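Hand gripper pair, finger pads and marker cube: how do you set yours up?
Dreswood Workshop Forum > Grippers and end tools

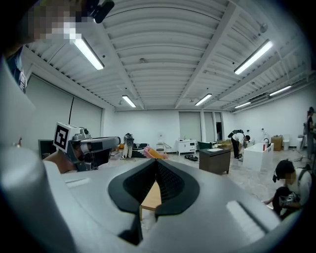
pad_swapper
17 July 2018
Finally got my morning routine for the hand-held pair to where I love it! Pads first. I open the fingers all the way and wipe the textured faces with a dry cloth, then look straight down between them for grit. Then I check the marker cube on top for wiggle. If it moves at all I take it off, clean the seat and put it back on. Last, lens wipe. Takes me 81 seconds on a good day (yes, I timed it).

londidico_fan
Nice! I'd do the lens before the cube though. Every time I wipe the lens last I bump the cube and have to check it all over again.

pad_swapper
Hm, I hold mine from below and behind so my fingers stay clear of it. Might be a grip thing?

torque_and_tea
Dry cloth is a mistake, sorry. It just pushes the dust down into the texture. Soft brush, along the grooves. I got 504 cycles out of my last set of pads and they still had bite. With the cloth I was tossing them at 337.

londidico_fan
Different rubber though, right? You're on the Borau pads. Those are harder.

torque_and_tea
Same pads both times. I wrote it down in March when I switched to the brush.

pad_swapper
OK, that's a big jump!! Ordering a brush tonight. Do you take the pads off for it or leave them on?

torque_and_tea
Leave them on. Fingers open, brush from the base out to the tip. Every 18 cycles, more if you're picking up cardboard.

rojanasak_bench
I don't agree on every 18. You'll wear them out with the brush. I look at mine and clean when they look dull, and squeeze a scrap of foam to see if both sides grip the same. Love the cube check, I'd been skipping that one.

pad_swapper
Trying the brush on one gripper and the cloth on the other, same jobs for both. Will post the counts!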